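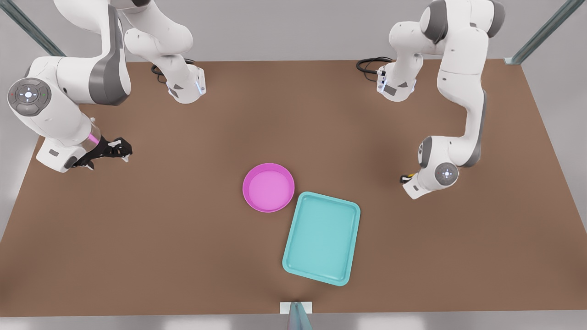

Re: [lacquer-list] Top coat shrinkage, again

Mwajuma Swai wrote:

> I have now tried 3 top coats over the same dark cream base and every one of them
> has pulled back from the tips by the second morning. I wrap the edges. I do thin
> coats. I wait between coats, or at least I wait as long as a person with a job
> can wait. The Turcotte was the worst of the lot, and it was also the one I paid
> the most for, so naturally I keep using it in the hope that it will feel guilty.
>
> Is it me, or is it the polish? And does anybody still use a ridge filler under
> darks, or did we all quietly give that up?
>
> Mwajuma

Mwajuma,

It's the polish, and also it's you, but mostly in the way it's all of us.

I went through exactly this last December with a navy I refuse to name because I still own two bottles of it. Gorgeous for one evening. By breakfast I had a little bald strip along every tip, like ten tiny men with receding hairlines. I blamed the base coat, then the heating, then the dish soap. I blamed my mother's hand cream for most of a month, and I have since apologized to her.

Fast-dry top coats shrink. They grab the layers under them while those layers are still soft, and then the whole business tightens up together. Dark creams just have the bad manners to show it. You probably get the same thing with your nudes and never notice.

What has worked for me, in the order I'd try it:

Wait longer before the top coat. I know. I do my color, then I sit through an entire episode of something, and I don't mean one of the short ones. If I press two nails together very gently and they feel even slightly tacky, I start another episode. Akash told me on this list ages ago to go straight in with a fat wet layer of top coat while the color is fresh, and I know it works for him, but his nails are short and square and he types with two fingers. Mine are long and I open cans.

Cap the color and then cap the top coat as well. You said you wrap the edges, but you didn't say which layers. I used to wrap only the last one and felt very professional about it.

Check how old the bottle is. My Turcotte went stringy when it got down to the bottom third, and the shrinkage got much worse right when that happened. A few drops of thinner (thinner, please, put the remover down) and a good roll between the palms brought it back for a while. If it pulls a thread off the brush when you lift it out, there's your culprit.

If none of that helps, switch to a slow top coat and accept that you'll be useless for an evening. I've been on the Huna since the fall. It isn't as glassy as the Turcotte and it smells like a hobby shop, but I get 4 days before I see any wear at the tips, and for me that's practically a geological era. Do not go to bed on it. I have a pillowcase print on my left thumb as I write this.

As for ridge filler: yes, I still use it, on the thumbs only, because my thumbs look like corduroy. I have the Skillholm one, which is a sort of milky beige and takes forever to level. Under a dark cream it makes a real difference. Under a shimmer I don't bother, the sparkle does the lying for me. Bimla swears by buffing instead, but Bimla also has nail beds like a hand model and I don't think we should take advice from the naturally blessed.

One more thing, and then I'll let the list go back to arguing about whether Nullum is a gray or a green. (It's a green. Vivek, I have held it next to a gray. It's a green.) When you do get the bald strip, don't start over. Take the color on a small brush, paint just the edge, let it sit, and put a thin layer of top coat over the whole nail. I've stretched a manicure by 3 days that way, and the only person who ever spotted it was a cashier who clearly does the same thing, because she looked at my hands and then showed me hers.

Let us know how the waiting goes. And tell me which dark it was, would you? If it's the same navy I'd like to know I'm not alone, and if you want one of my two bottles you can have it for the postage.

Does anybody know whether the Huna comes in the bigger refill size yet? Bent, I think you were the one who wrote to ask them. I'm down to the part of the bottle where the brush doesn't reach and I'm tilting it like the last of the ketchup.

Odds of me finishing my swap parcels this week: poor. Sorry to everyone waiting.

Contact the list owner | Copyright remains with the individual posters | Back to top

We use cookies to remember your sign-in and reading preferences. Accept | Manage settings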